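Skirkmont Residents' Help Board
Household and Storage

Sorting used plastic bags and frayed satin before a collection
Posted by Oi-ling Chou, 19th April

I am preparing the sitting room of a shared residence for the building's household collection. The material to be sorted consists of used plastic bags, small packaging and several pieces of red satin left over from table decorations. The satin has frayed badly along its edges and sheds threads onto everything stored with it.
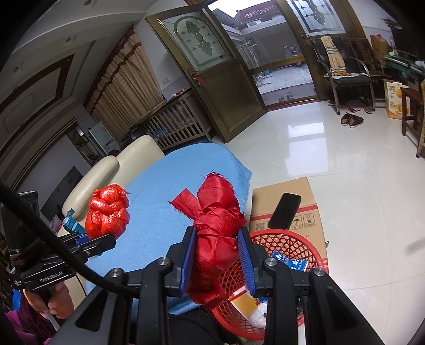

Red satin and a bundled red bag, with the basket beside the table.

The building notice asks that bags be "secured" and that textiles be "presented separately." It does not state whether a knotted bag is considered secured, or whether frayed cloth is accepted at all. The basket has an open lattice side, and I am concerned that threads will work through it. I would appreciate guidance from residents who have used the Drisel Road collection point.

3 replies

Glykeria Kyriakidis
A knotted bag is accepted. The wording of the notice dates from September, when loose bags were blowing out of the containers in the courtyard. The procedure I follow is set out below.

Press the air out of the bag from the closed end toward the opening. Twist it along its length until it is firm, then pass the end through a single knot. Do not use adhesive tape. Bags that have held food should be wiped and left open overnight before they are tied.
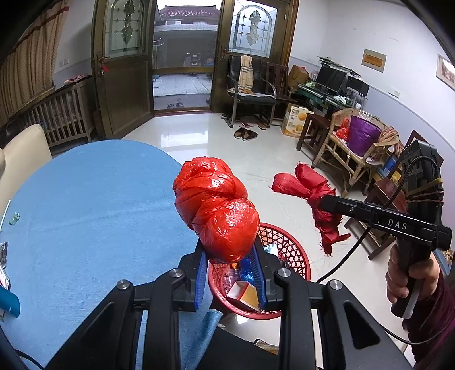

Small cardboard boxes should be flattened and kept apart from plastic wrappers, as the two go into different containers at Drisel Road. A round basket is adequate for carrying mixed items down the stairs, provided that they are separated on arrival. Textiles should be placed in a closed paper sack marked with the apartment number.

Trinidad Belmonte
Just throw the satin away. It is not worth the trouble.

Keabetswe Swanepoel
I would respectfully disagree with the previous reply. Frayed satin is accepted as textile waste if it is clean. Trim the longest threads, fold the cloth inward so that the ragged edge is enclosed, and tie it with a strip of the same material. I presented 4 such bundles at the last collection and all were taken. Please note that the textile container is locked outside collection hours, and the sack should not be left next to it.

Oi-ling Chou
Thank you. I will obtain a paper sack for the satin and keep the basket for the bags.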